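Forsyth Season Two Is Coming in April, and I Can't Wait for You to Play It

URKSTEAD - Okay, I've been sitting on this for months and I finally get to talk about it! Hanham, the little studio I started because I missed the football games I grew up with, is putting out Forsyth Season Two this April. It's a college football management game with made-up schools, made-up rivalries and a recruiting system that has eaten most of my evenings.

If you played the first one (thank you, seriously), you already know the basics. You take over a program, you recruit, you call plays, you get fired. The new one has 216 schools, up from what I'll admit was a pretty thin list, and every one of them has its own fight song, its own stadium and at least one team it can't stand. My favorite is still Ollthorpe, a tiny school with a terrible offensive line. I've never won a title with them and I keep trying.

The big change is Dynasty mode. You can now run a career for 15 seasons, and your old players come back as assistant coaches, boosters or, if you cut them on a bad day, as the head coach across the field from you. I lost a bowl game to a kicker I benched in my second year. I'm still mad about it. 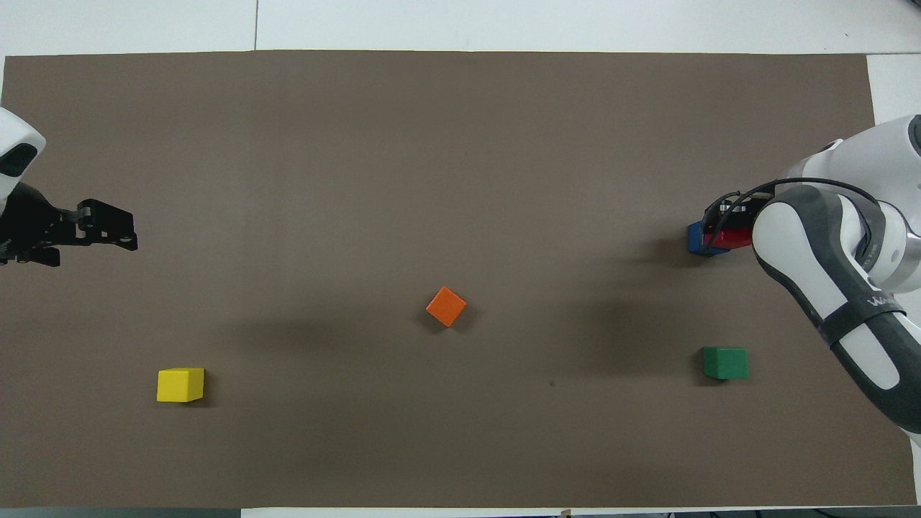 A brown mat on a white tabletop.

We also fixed the thing everybody wrote to me about, the two-minute drill. Clock management used to be a mess, and your quarterback would happily take a sack with four seconds left. I rewrote that whole part over the winter, and now he throws the ball away like a sensible person. Most of the time, anyway - freshmen still panic.

Online leagues are in too, with room for friends to draft, trade and complain at each other between games. Almost 1,000 people signed up for the early test, and a lot of what they told us is in the finished version (the new depth chart screen is all them, and it's so much better than mine).

Forsyth Season Two will be out for PC in April. Saves from the first game will carry over, so hang on to your coach. We'll be streaming a full season on Saturday at 2 p.m. from our site, and yes, I'm playing as Ollthorpe.

Press copies and screenshots are available on request through the contact page on the Hanham website.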